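Pleltow Guest House Association
Minutes of the furnishings meeting

Date: 8 Oct 2021
Place: Breakfast room, ground floor
In the chair: Rasmus Adomaitis
Present: seven members, plus the housekeeper and the bookkeeper. Apologies had been received from two members.

1. Minutes of the previous meeting

The minutes were accepted with one correction. Under item 4, "hall carpet" should read "stair carpet." The chair signed the corrected copy.

2. Matters arising

The stair carpet has been cleaned. The cleaner's bill came to $530 and has been paid. One member said the top landing still looks darker than the rest. The housekeeper said it always has and that the landing carpet came from a different roll. No further action.

The spare key for the linen closet has still not been found. It was agreed to have a new one cut.

3. Bedroom curtains

The chair reported on the curtains in the back bedroom. The members had gone up to look at them before the meeting, and the discussion started from there.

The curtains are the pale pleated ones ordered from Fletia. There was some talk about what color they are. The order form says "sage," two members called them gray, and the housekeeper said it depends on the time of day. It was agreed to go on using the name on the order form so that any repeat order matches.

The length was discussed at more length than expected. The hem stops a little above the floor. One member would have liked the curtains to reach all the way down, as they did in the old days. The housekeeper was against this - she vacuums under them twice a week and does not want fabric dragging. She also pointed out that the old pair had to be replaced after the bottom few inches wore through.

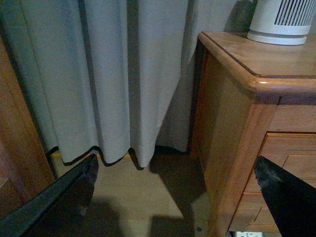

The member said she could accept the present length but asked that it be measured and written down, so that the front bedrooms come out the same. The housekeeper will measure from the rail and give the figure to the bookkeeper.

It was asked whether the pleats would hold after washing. Fletia's leaflet says to hang them damp and pull the folds straight by hand. The housekeeper would like to try this on one curtain first and leave the others alone until she sees how it comes out. Agreed.

Agreed: to order the same curtains for both front bedrooms, same color and same heading, at the length now in use. The order is to go in before the end of the month. Six in favor, one abstaining.

4. Nightstands

The chair reminded the meeting that the nightstands came from the Liepiņa sale and that the association bought the whole lot. The bookkeeper has entered them under inventory number 2326. She asked if each piece should have its own number. It was felt that a letter after the number would do.

The housekeeper reported on their condition. Drawers were the main point. Guests in the spring had said that some of them stuck, mostly the lower ones. She has rubbed candle wax on the runners and finds this enough for most of them. One in the side bedroom still needs a hard pull and may have to be planed.

A member asked if the wood should be painted white to go with the bathroom doors. This found no support. The chair said the grain was the best thing about them and that paint would chip on the rounded edges within a year. Another member thought they looked well against the curtains and should be left as they are. 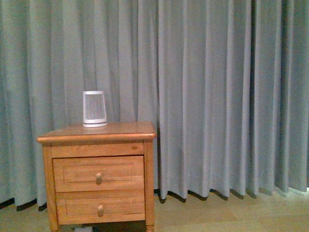
On polish, the housekeeper asked for a decision, as there are now three different products in the cupboard and the day staff use whichever is in front. It was agreed to finish the tin of wax and then buy only that. The sprays are not to be used on the bedroom furniture. She will put a note on the cupboard door.

The question of glass tops came up again. A price had been obtained from Troton for cut glass with polished edges, $35 apiece. Those in favor said it would save the wood from rings left by cups. Those against said glass is cold to the touch, shows every fingerprint, and slides. A vote was not taken. The matter is put off until December, and in the meantime a coaster is to be placed in every room.

5. What goes on the nightstands

The chair said that the tops had become crowded in some rooms. In the side bedroom there had been a lamp, a phone, a tissue box, two folders, and a vase. He asked for a simple rule.

After discussion, the following was agreed for all bedrooms:

- The welcome folder goes in the top drawer.
- Tissues go in the bathroom.
- Vases only when there are fresh flowers to put in them.
- Space is to be left at the front for a guest's glass and book.
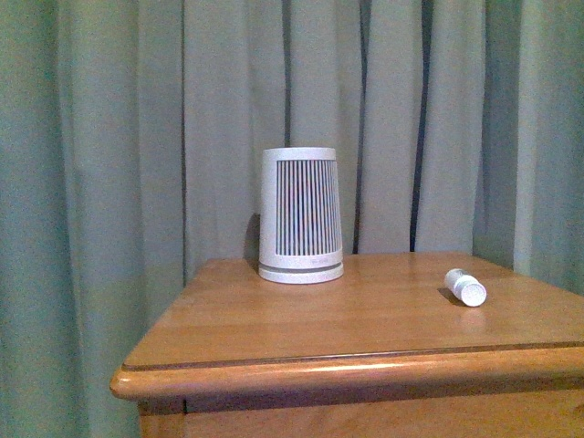
Item 5: Nightstand and curtain, back bedroom

The member who looks after the flowers asked for it to be noted that she had not been consulted about the vases. Noted.

6. Extra blankets

There are enough blankets for every bed to have a second one, but they are stored on the top floor and guests have to ask. It was suggested that they be kept in the bedrooms. The nightstand drawers are too small for this. The housekeeper will look into boxes that fit under the beds and bring a price.

7. Any other business

The window catch in the side bedroom rattles in the wind. The chair will look at it.

A guest has written to thank the house for the late breakfast. The letter was passed around.

8. Next meeting

In December, on a date to be set by the chair, same room. Members who want an item on the agenda should send it to him a week ahead.

The meeting closed at 8:40 p.m.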